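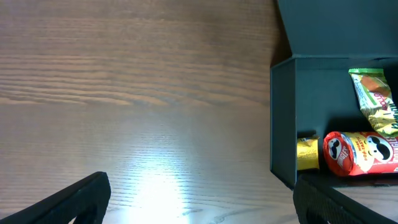 *Lectura: 27 minutos, sin contar los ejercicios*

# Capítulo 6. Lo pequeño, lo arrugado y lo redondo

Empecé a preparar cajas de aperitivos en un almacén de Trolldale, un verano en que no sabía qué hacer con mi vida, y lo primero que aprendí fue que una bolsa de patatas es una pésima compañera de trabajo. Se hincha, se escurre, cruje, se pone de lado cuando acabas de dejarla recta. Mi encargada, Carola Stüber, me veía pelearme con una y me decía desde la otra punta de la mesa: «¡Primero mira, luego mete!». Llevo años repitiéndolo en clase y todavía no he encontrado una frase mejor para abrir este capítulo.

Hasta ahora hemos trabajado con objetos educados: libros, cajas dentro de cajas, botes de base plana. Todo tenía esquinas y todo se dejaba apilar. Si hiciste los ejercicios del capítulo anterior (los hiciste, ¿verdad?), ya sabes calcular el hueco que queda entre dos piezas rectas y decidir cuál entra antes. Pues bien, ahora toca la merienda: bolsas blandas que no tienen una forma fija y tubos rígidos que ruedan en cuanto los tumbas. Y una caja de cartón de las de tapa unida al cuerpo, abierta sobre una mesa de madera, que es donde pasaremos buena parte del capítulo.

## Antes de meter nada

Abre la tapa del todo. Parece una tontería, pero he visto a muchísima gente preparar una caja con la tapa a medio levantar, apartándola con el codo cada vez que entra algo. Con la tapa de pie, por detrás de la caja, trabajas con las dos manos y ves el fondo. Si se te cae hacia delante, dobla el pliegue con cuidado una vez, hasta que ceda, y sigue.

Luego fíjate en la luz. A mí me gusta la luz lateral, y te explico la manía: en una mesa barnizada, una lámpara directa te deja un brillo blanco en la madera que acaba cansando la vista, y el rincón más profundo de una caja oscura se queda en sombra de todos modos. Gunther Petersen, con quien compartí mesa en Skurero, giraba la caja un cuarto de vuelta cada poco para no dejarse nunca la misma esquina a oscuras. Me parecía un rito suyo. Ahora lo hago yo también.

Por último, deja sitio libre alrededor. Lo que vayas a meter, a un lado; lo que hayas descartado, al otro. Mezclar los dos montones es la manera más rápida de empezar otra vez.

## Lo blando

Llamaremos **pieza blanda** a cualquier envase que cambia de forma al apoyarlo: bolsas, sobres, envoltorios. La pieza blanda tiene una virtud que a los principiantes les cuesta ver, y es que se adapta. Puedes apoyarla contra una pared de la caja, dejarla medio de pie, encajarla en el hueco que sobra. Lo que no puedes hacer es pedirle que sujete nada.

De ahí sale la primera regla del capítulo, que conviene subrayar:

> **Regla 6.1.** Lo blando se apoya en lo firme. Lo firme no se apoya en lo blando.

Tala Khalaf, que corrigió el borrador de este libro con una paciencia enorme, me escribió al margen: «¿Y si todo es blando?». Buena pregunta. Si todo es blando, las paredes de la caja son lo único firme que tienes, así que se empieza por los lados y se termina en el centro. Lo veremos despacio en el apartado 6.2, con la caja Ostermann, que es baja y ancha y te obliga a pensarlo bien.

Otra cosa que me preguntan siempre: ¿se aplastan las bolsas para que quepan? No. El aire que llevan dentro está ahí para proteger el contenido, y si aprietas tendrás migas. Si no cabe, no cabe. Cambia de caja o quita una pieza.

## Lo que rueda

Con los cilindros el problema es otro. Un tubo de aperitivos de pie ocupa poquísimo y es estable, pero pide altura; tumbado cabe en casi cualquier sitio con tal de que la caja sea lo bastante larga, y a cambio se va rodando a la menor inclinación.
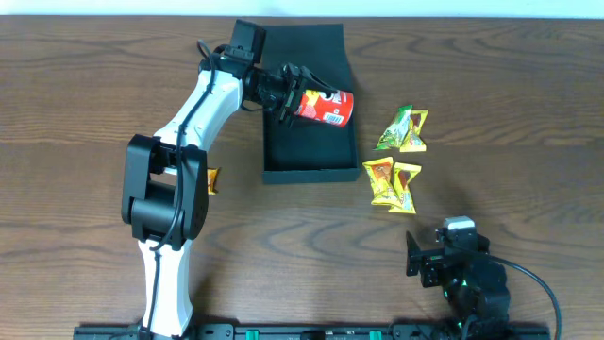 Por eso la decisión de tumbarlo o dejarlo de pie se toma con el tubo todavía en el aire, antes de que toque el fondo. Si lo sueltas primero y lo piensas después, vas a empujar todo lo que ya habías colocado. Yo me hago siempre las mismas preguntas, en este orden: ¿la tapa cierra con el tubo de pie? Si no cierra, ¿qué lado de la caja es el más largo? ¿Y qué tengo para calzarlo? La respuesta a la última suele ser una bolsa, y aquí es donde lo blando y lo redondo por fin se llevan bien —la bolsa frena el tubo sin tener que cargar con él, y la regla 6.1 queda a salvo—.

Agárralo por un extremo solo si el hueco es estrecho. En una caja ancha es más cómodo sujetarlo por el centro, y lo bajas paralelo al fondo. Kipchumba Nyaga lo enseña con los ojos cerrados, literalmente: hace que los alumnos bajen el tubo a ciegas hasta notar que los dos extremos tocan a la vez. ¡Pruébalo! A la tercera ya te sale.

> **Regla 6.2.** Un cilindro tumbado necesita dos topes, uno a cada lado. La pared de la caja cuenta como uno.

## Lo que vas a necesitar

Para los ejercicios de este capítulo busca lo siguiente por casa:

- una caja con tapa, de cartón, o una bandeja de borde bajo
- 2 bolsas de aperitivos sin abrir
- un tubo rígido, lleno o vacío
- una mesa despejada

El cuaderno Trirngate trae en la página 77 una plantilla para dibujar la planta de la caja. Úsala con lápiz, que vas a borrar bastante.

### Ejercicio de calentamiento

Coloca las tres piezas en la caja, cierra la tapa e inclínala con suavidad hacia cada uno de los lados. Ábrela y dibuja dónde ha acabado cada cosa. Después repite el ejercicio empezando por otra pieza y compara los dos dibujos. Guárdalos, que los retomamos en el apartado 6.1 para hablar del orden de entrada.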